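Minutes of the Tiduner Pie Supper planning meeting, May

Held in the back room of the Mansour bakery, starting at 7.30 pm and then again at 7.45, when the people with the agenda arrived.

**1. Last time's minutes.** Agreed, apart from the word "edible" in item 4, which was struck out.

**2. Numbers.** Last year we sold 183 suppers and made 570 pies. The meeting spent some time on the difference. Freezers were mentioned, then not mentioned again. This year's order will be 21 trays, with a further tray only if the bakery is asked before noon.

**3. The gravy.** Purnilon gravy was proposed, as in other years. Tedetti's offered theirs at a lower price and sent a jar, which was passed round with one spoon. Opinion was divided between those who found it peppery and those who had stopped tasting it to be polite. A vote was called and came out level, twice.
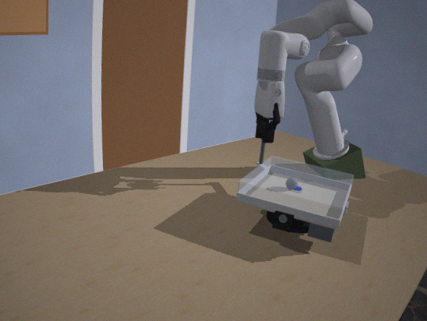 A voice from near the door wanted to know why we couldn't simply serve both, in separate jugs, and let people make their own mistakes. This was thought too easy, and then carried. Labels to be large.

**4. Mushy peas.** Still in. The motion to replace them with a salad found no seconder, for the third year running.

**5. Price.** Up by 30p. It was pointed out that the pies are also getting smaller. The meeting preferred "neater".

**6. Any other business.** The long tables at the Tiduner hall wobble. Folded card to be brought, thicker than last year's. The remaining Tedetti jar went home with somebody and should come back.

Closed at 9.10 pm. Next meeting same place, with more spoons.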